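Gutness shelf-and-bin service opens for bookings in Varnberg
August 19, 2025

Small workshops in and near Varnberg that have been curious about a two-armed robot, but not curious enough to buy one, will be able to have one on loan from October. Stondutov, the automation firm on the Frei road, has opened its booking list for Gutness, a monthly hire service that brings the robot, its hands, a spell of setting up and a person on the end of the telephone, all on one bill.

The idea is a modest one and rather nice for it. Plenty of local businesses have a job that is too fiddly for a conveyor and too dull to give anyone for a whole day: moving shaped parts from a shelf to a bin, say, and setting them down so that the next person can pick them up easily. Gutness is meant for that sort of job, and Stondutov has been working through it with curved black pieces of the kind that go into packing and padding. They are light and awkward, and they like to lie any way up except the one you were hoping for. 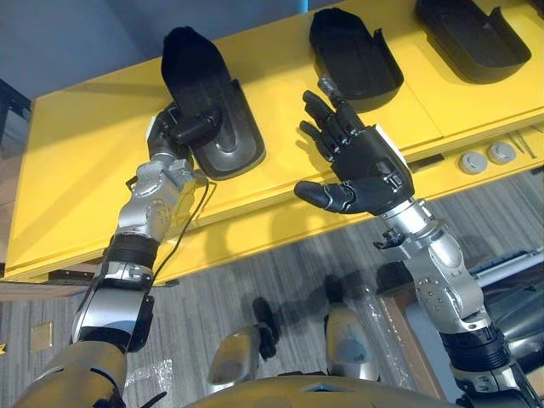 One hand on the first piece, the other open and on its way to the next.

Hire costs 733 euros a month, with a minimum stay of two months. That covers delivery inside the Varnberg district, the first day's setting up and telephone help during working hours. Customers further out towards the coast can still book, though they will be asked to pay the carriage, and Stondutov would like to see photographs of the doorway first (a lesson learnt, we gather, with a very handsome old dairy and a very narrow porch!). Electricity is the customer's own affair, and so is a bit of level floor with room to walk round.

The firm is quite open about what the service won't do. It isn't sold as quick. In the spring trials a practised pair of human hands was comfortably faster at filling a bin, and the booking leaflet says so on its first page, which we found refreshing. What the hirer gets is a machine that can be given the same small task again after lunch, and again the next morning, while the people in the building get on with something more interesting. Wet goods, food and anything with a blade are ruled out for the present.

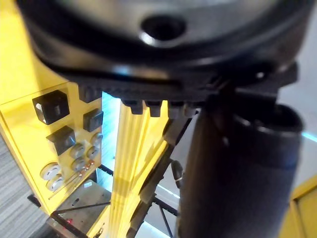
Setting up takes the better part of a day. A fitter comes out, measures the shelf heights, and then guides the arms through the job until the hirer is happy with the way it goes. If the job changes later on, a return visit can be booked, and the first of these is free. After that they are charged by the half day. Several people who came to the spring open afternoon asked whether they could teach it a new task by themselves, and for now the answer is no, although Stondutov says it hopes to offer a short course for hirers next year, with coffee and, one assumes, a good deal of patience.

Eleven firms took part in the trials, most of them with fewer than a dozen staff. Their comments went into the final version of the service, and you can see it in the details. The telephone line now opens at seven in the morning where it used to open at nine. The contract has shrunk to two pages. There is also a proper list of what to have ready before the fitter arrives, which begins, sensibly enough, with the shelf and the bin you really mean to use.
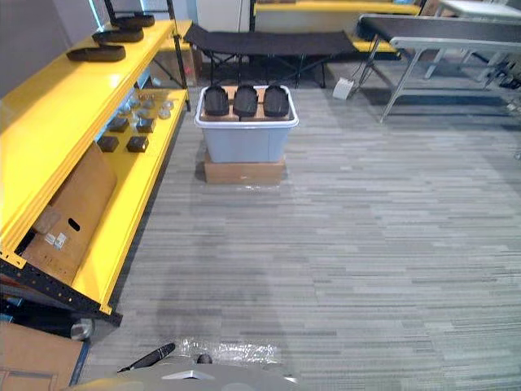 Customers need not buy special furniture for any of this, and that may be what wins over the smaller workshops. Ordinary shelving will do if it stands steady, and the fitter will work with whatever containers are already about the place. A bin that sits too low can simply be lifted a little. The light grey one in the Stondutov workshop stands on a flat cardboard box, with light wooden boards laid inside and three of the black pieces upright on them in a row, and it would be hard to think of a fitting-out that cost less. Hirers who do want matching shelves and bins can order them through the firm at list price.

There are 31 places in the first round, and roughly half had been spoken for when we went to press, so anyone with an autumn rush in mind would do well to get in touch soon. Bookings are taken in person at the Stondutov front desk or by post, and a form can be collected from the business counter at Varnberg library, where there is a small pile of leaflets next to the bus timetables. Places go in the order the forms come in. Firms that miss the October start will be put on a waiting list and offered the next machine that comes back.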